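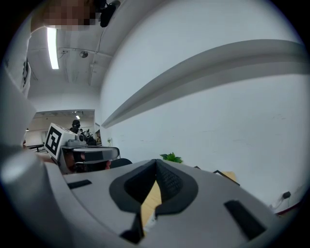 From the camera on gripper 3. The other gripper, with its marker cube, is in front of the doorway.

Ticket 161
Subject: Cube tracking drops out on the Martens station, plus jaw reading won't zero
Opened: Wed 25 December
Product: Idano hand-held gripper pair, Irnden capture software
Status: Solved (one item left open, see the last entry)

Original message

Hi Ratree (I'm hoping I get you again, you were great with the charger thing in August!),

I look after the two hand-held grippers on our Martens station and I've got a problem with the tracking that I can't get to the bottom of. The session starts fine, both grippers go green in Irnden, and then somewhere in the first minute or two the cube on the other gripper goes gray in the status bar. Then it comes back. Then it goes gray again. When it's gray the pose line in the log just freezes on the last good value, and when it comes back the pose jumps, sometimes by a couple of inches, and everything recorded in between is useless to us.

The second thing may or may not be related. On gripper 3 the jaw won't zero. I close it all the way, hit Set Zero, open it, close it again, and it reads 0.9 mm open. Do it again and I get something a bit different. It used to come back to zero every time, or close enough that I never looked.

Stuff I already did before writing, so you don't have to ask:

Restarted Irnden. No change.
Restarted the PC. No change.
Ran the camera calibration with the board. It passed, and the error number was the same as it has been for months.
Wiped the lens with the cloth that came in the case.
Checked that the cube ID in the settings matches the cube. It does.

I attached the log zip and the station settings file. Software is whatever came down with the last update, I never turned off the auto update.

Reply from Ratree Sukprasert

Hi, thanks for the log and for doing the basics first. A few things I would like to rule out, in this order please.

1. Cable. Your log has camera resets in it as well as lost markers. Which hub is the camera on, and is the cable held down anywhere near the mount?
2. Exposure. Your settings file has the camera on manual, 2000 microseconds. What lighting do you have in the room?
3. Cube seating. Hold the gripper body and try to turn the cube with your fingers. It should not move at all.
4. For the jaw, take the pad off, clean the seat, refit it and run Set Zero again. Please don't loosen the finger strip yet.

Change one thing at a time and run the same motion after each change, or we won't know what fixed it.

My reply, cable first

OK so I did them in your order, mostly.

The camera was on the Wadetti hub under the table, the one with the little power brick. I had no idea it was resetting, Irnden doesn't pop anything up on the screen, you only find it in the log if you know the line to search for. (Can I make a feature request? A beep. Anything.) The cable had one tie near the plug and then nothing at all until the table, so every time you raised the gripper the plug was taking the pull. I added a tie on the mount with a small loop of slack between it and the plug, then moved the cable off the hub and straight into the back of the PC.

Ran the motion you suggested, which for the record is: start low over the table, lift to shoulder height, tilt up, hold, come back down, repeat until bored. No resets in the log after that! So the resets were real and they were the cable or the hub or both, and yes I know I changed two things at once, sorry. I put the hub back in afterward with the new tie in place and still got no resets, so I'm calling it the plug getting pulled. I've left the camera on the PC directly anyway, it's one less box to think about.

But the cube still drops. Less often, and it comes back faster, and the jumps are smaller. Still gray every so often though, so there's something else going on.

Next message, lighting

For your lighting question: we've got a long fluorescent tube on a white ceiling, and the walls are white too. The gripper gets tilted up a lot in what we do, so the tube ends up in the camera view pretty often.

I recorded a short clip of nothing but tilting up and down, with the marker overlay turned on, and watched it back slowly. You can see soft dark bands crawling up the picture. And when the tube is in view, the overlay outline on the cube goes thin and flickery before it vanishes, and it happens when the cube is nowhere near the edge, so it's not that it's going out of view.

What exposure should I be using? Somebody set the manual value before I took over the station and there's no note about it in our binder.

Reply from Ratree Sukprasert

The bands are the tube. On 60 Hz power a fluorescent tube brightens and dims 120 times a second, and your exposure is much shorter than one of those cycles, so some rows of each image get less light than others. When a band crosses the cube, the contrast between the black and white blocks drops and the detector gives up.

Please set exposure to 8333 microseconds, which is one full cycle, and lower the gain until the white parts of the cube are not washed out. You will get a little more blur on quick movements. If that becomes a problem the better answer is a flicker-free light and a short exposure again. Also switch off auto gain, because the tube coming into view will pull the whole picture down.

Did you get to the cube seating?

My reply

Yes! And I feel a little silly.

Exposure first. Set it to 8333, auto gain off, brought gain down until the white on the cube stopped glowing. Bands are gone, or at least I can't see them anymore. I ran the tilt clip again and the cube stayed green nearly all the way through. I was ready to write and tell you we were done.

Then I did the cube. It turns. Only a hair, and it springs back if you let go gently, but it absolutely turns. There's a little screw underneath that holds the cube on its post and it had backed out maybe half a turn. So all the time I was blaming the software for the pose jumping, part of that was the cube sitting at a new angle after somebody bumped it on something. I tightened it snug with the short driver and put a paint-pen line across the cube base and the post so we can tell at a glance if it ever shifts again. (Put the line on the base and keep the pen away from the marker faces, I'm writing that here mostly for whoever reads this log after me.)

Question, do I have to redo the cube offset now that I've moved it? I'm guessing yes.

Reply from Ratree Sukprasert

Yes, please redo it. Tools, Cube Offset, and follow the steps with the gripper in the cradle. Any time the screw has been loose, the old offset can't be trusted. Recordings made while it was loose will have an angle error that you can't correct afterward, so I would set those aside.

Medium-strength thread locker is fine on that screw, one small drop. Don't use the permanent kind, the post is soft and you will need to take the cube off one day.

My reply, jaw

Offset is redone and saved, old offset file renamed and kept, thread locker on and left alone overnight before anybody touched it.

Now the jaw on gripper 3. I took the pad off like you said. The mesh surface in the notch was grubby but not torn, so I brushed it with a dry toothbrush. The seat behind it was where the trouble was, there was a thin smear of old adhesive on one side, I think from a label or from the time we taped the pad down to finish a session. It was enough to keep the pad from sitting flat. Press hard and it closes up, ease off and it lifts again, so of course zero was different every time depending on how hard I squeezed!

Got the smear off with a plastic scraper and a little isopropyl on a swab, let it dry, pad back on, pressed down along both sides until it clicked. Set Zero, open, close: 0.0. Did it a bunch more times, squeezing hard and squeezing soft, and it never read higher than 0.1. I'll take that. I didn't touch the finger strip.

While I was in there I did the pad on the other gripper too. No smear on that one, it only needed brushing.

Full run

Long session with both grippers today, same people, same table, door open to the back room the way we normally have it. Results out of the Irnden log:

Camera resets: none
Cube lost: one time, when it was turned so far away that no face was toward the camera, so that's fair
Pose jumps on recovery: none I could see on the graph
Jaw zero at the end of the session: 0.1 mm on gripper 3, 0.0 on the other

I do see the extra blur you warned me about if somebody whips the gripper sideways. We don't do much of that, but I've asked for a flicker-free panel in place of the tube and we'll see what facilities says.

Settings as they stand now, for the binder:

Exposure: manual, 8333 microseconds
Auto gain: off
Camera connection: rear port on the PC, hub not used
Cable: tied at the mount with slack loop
Cube screw: snug, medium thread locker, paint line across base and post
Before each session: look at the paint line, press the pads down, Set Zero twice and compare

Reply from Ratree Sukprasert

Good result, thank you for the careful notes. I have passed on the request for an on-screen warning or sound when the camera resets, and I am keeping that part open under this ticket. Everything else I'm marking as solved. If the panel goes in, write back before you shorten the exposure and I'll send you a starting value for it.

My reply

Will do. Can you also tell me the part number for spare pads? The one on gripper 3 is fine for now but I'd like a couple in the drawer.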